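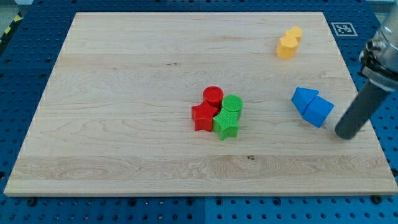 First visit to Rudton with a three-year-old, what do I need to know?

My partner was moved to Rudton at the start of September after sentencing and I have my first visit booked for the afternoon session. Before this he was on remand somewhere much closer and my mum always had our son while I went in, so I have never taken a child through a prison search. It is now 200 miles each way and I can't leave him with her that long. My main worry is keeping him occupied. At home he will sit for ages with his plastic blocks, red, green, yellow and blue, on a maple board that he likes because it has a little brown knot in it (he calls it the button). He lines them up against the knot and starts again. I would like to take the blocks at least, and the board if there is any chance. The booking confirmation says "no unauthorised items" and nothing else on the subject. I rang the visits line twice and gave up after 30 minutes on hold the second time.

What I need to know is:

Can a child bring any toy from home into the visits hall at all, or does it all go in a locker?

Do they search small children, and can I hold him while they do it?

What ID do I need for him? He has no passport, only his birth certificate, and his surname is different from mine.

Is there somewhere to get him something to eat? We will be leaving home before six in the morning.

Also, my partner has a solicitor's letter about his appeal he wants me to take away and keep safe. Can he hand it to me on the visit?

Thanks to anyone who has been there recently. The older threads on here are all from before they changed the entrance.

Posted by: northstair

fernbank34

You won't get toys in. Everything goes in the locker except your ID, the locker key and a bit of change. Same in every prison I've been to. Don't be late or they turn you away.

Posted by: greyholme

I have been visiting my son at Rudton for two years and went last month, so this is current as far as I know. Rules change without much warning, so keep trying the line as well. It is quickest just after it opens in the morning. At lunchtime you have no chance.

Toys. The answer above is right for the hall. I have never seen a toy from home go through. A mother in front of me had to put a cloth rabbit in the locker and there was a fair bit of crying over it, so tell him before you get there that the blocks are staying behind. There is a play corner at the far end of the hall with a low table, some books and a box of bricks. Staff do not supervise it every session. When it is not supervised the children can still use it but you have to go with them, and your partner can't leave his seat, so you end up with one of you at each end of the room. If you can, ask the officer on the desk for a table close to the corner. They don't always say yes. Getting there early helps.

The visitors' centre is a separate building across the car park and you can have your own things in there. If you are in good time he could play with his blocks there for a while and you put them in the locker at the last minute. I would leave the board at home or in the car. The lockers are narrow, and I once had to fold a coat in quarters to get it in with my bag. If you have come by bus there is nowhere else to put anything.

Search. Yes, they do search children, but it is light. You go through the metal detector one at a time, and with a little one you carry him or hold his hand. Then they do a pat down over his clothes, and you can hold him for that. They may look in his mouth and ask you to take his shoes off. Don't put him in anything with metal poppers or buckles. Then there is the dog. You stand on a line with your arms by your sides and the dog walks past. My granddaughter was frightened of it the first time. Tell him there will be a dog and that he can't stroke it.

If he is still in nappies, you can take in a couple and some wipes in a clear bag. A beaker is allowed if it is empty or has water in it, and they may ask you to drink from it.

ID. For you, passport or photo driving licence. For him they took a birth certificate for my granddaughter without any trouble, but take the full one that shows the parents' names and not the short one. Different surnames should not matter if your name is on it. His name has to be on the booking, spelt the same. Check that now. I have seen people sent home because a child was not on the list.

Food. The tea bar in the hall does crisps, chocolate, hot drinks and sometimes sandwiches. Coins only when I was there. It shuts well before the end of the visit. The visitors' centre has a kettle and a machine. There is nothing to buy near the gate, so get something in town. The Kosberg bakery by the station opens early and does rolls.

Transport. If you come by train, the number 34 bus goes from outside the station and stops at the end of the prison road. It runs once an hour. The walk up from the stop is uphill with no pavement for the last stretch, so a buggy is hard work. Grundetti taxis will take you from the rank and they know where the visitors' entrance is. Book the return when you get out, because there is often a wait.

I don't know about the letter.

Posted by: sallowfield

On the letter, no, he can't hand it to you. Nothing passes across the table in either direction, paper included, and if an officer sees it happen the visit can be stopped and you may both be put on closed visits while they look into it. It does not matter that the contents are harmless.

He has two easier ways. He can post it to you like any other letter, although ordinary post may be opened. Or he can ask his solicitor to send you a copy, with his written permission. I would do the second. The firm will have it on file and he keeps the original, which he may need in his cell for the appeal anyway. My husband's were with Sárközi and it took one phone call and a signed form.

If it is urgent, mention it to the solicitor before the visit and the form may be with him already.

Two things to add to greyholme's post. Ask at the visitors' centre about help with travel costs. If you are on certain benefits you may be able to claim for the journey and possibly something towards meals, and there is a time limit after the visit, so keep all your tickets and get the slip stamped before you leave. And ask about family days. Rudton has run them in the school holidays. They are longer, the men can get up and move about with the children, and there are more toys out. Your partner has to apply from inside and there were 4 tables left when my husband put in for the last one, so he should ask his wing officer early.

Posted by: northstair

Thank you, that is very helpful, especially about the dog. I have checked the booking and they had left the middle name off, so I will ring first thing tomorrow. The board is staying at home. I will ask the solicitor about the letter this week.

Posted by: greyholme

The middle name probably won't matter but get it changed anyway. Take a jumper for him as well, the centre is cold in the mornings.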